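We use cookies to keep you signed in and remember your ticket filters. Accept all / Manage

Ticket 206 - Toaster, lever won't latch, bread sits high
Status: open, waiting on part
Product: Vurkell two-slice, white, 900 watt
Opened by: Grornville showroom, kitchen corner

Problem: lever goes down, comes straight back up. Bread never stays in. Same with one slice or two. Knob turns ok, no clicks, no smell.

Tried so far
- unplugged it, left it, plugged back in. no change
- different outlet, no change
- crumb tray out, shook it over the sink. Some crumbs, not many
- held lever down by hand. Pops up as soon as you let go
- turned knob all the way up, then all the way down. Nope

Note the latch on these is an electromagnet, so it won't hold with no power. Outlet is good tho, kettle runs off it fine.

Then checked bread fit with the display slices, the toy ones with the orange crust. Put the toaster back on the gray check cloth with the fruit for that. Didn't want to fill the slots with real crumbs again.

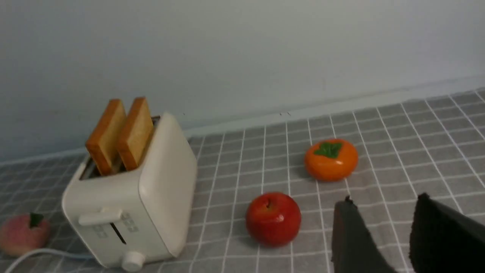
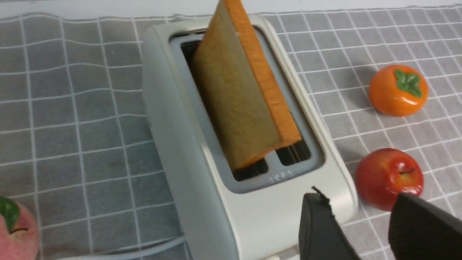

Toaster on the gray cloth, bread standing up out of the top both times.

Grornville, 2022-04-20

Slices stick up a good way. Display bread may just be too tall, so don't read to much into that. Real bread did the same on the lever though, so I don't think its the bread.

Looked down in the slots with a flashlight. Nothing jammed that I can see. Didn't go poking around, wires are in there.

Pelkonen parts desk says the latch board is a separate part for this one, ordered thru Ekurier. No ship date yet. Asked them to confirm it fits the white body, old one was a different shape underneath.

To do
- leave unplugged till part comes
- tape a note on the lever, people keep pushing it
- keep it on the table for display, looks fine there w/ the persimmon
- test with real bread after the swap, both slots

Will update when box arrives.

Comments (3)

Had this exact thing last August. Mine was a crumb stuck on the magnet face. Compressed air, tray out, toaster upside down over the trash. Unplugged obviously. Worth a shot before you pay for a board

> tried shaking, not air. will do tmrw

Is the latch board the same one for the four slice? Parts page lists 2 numbers and no pictures.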